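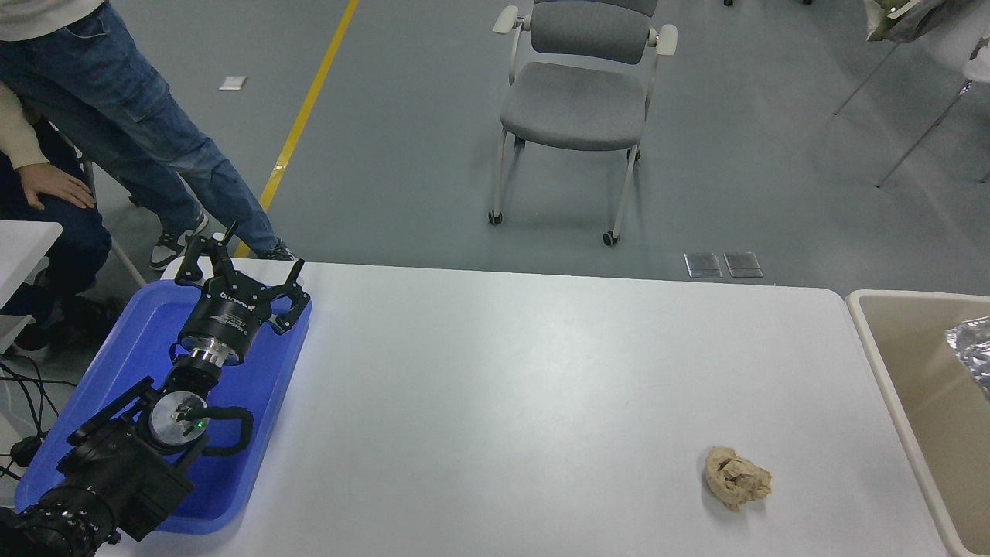

Robot cell budgeting is the work of deciding, before anything is ordered, what a robot arm and all the things around it are going to cost. It is a friendlier subject than it sounds, and most of it can be done with a pencil and a little patience.

The arm is the part everybody remembers. Buyers are often surprised by how much goes to the rest: the gripper, the table, trays and bins for sorting, cabling, floor outlets, painted floor lines, and a few decent chairs for the people who will sit with the machine while it learns its job. Multi-fingered grippers deserve a line of their own, with spare fingers counted in.

The Malham method

The Malham worksheet, first passed around in June among small workshops, splits the budget into 8 headings and sets aside 15 percent for things forgotten (and there are always a few, bless them). The Grodska sorting project used it to plan 352 hours of setup and trial work, then went back and added training time, which it had left out altogether.

Leasing

Suppliers such as Skovus and Ekpo lease arms by the month. Leasing suits a shop that is still finding out what it wants to pick up, though the lease seldom covers the gripper.

See also: Floor planning; Spare parts; Gripper selection

Last edited Dec 29, 2020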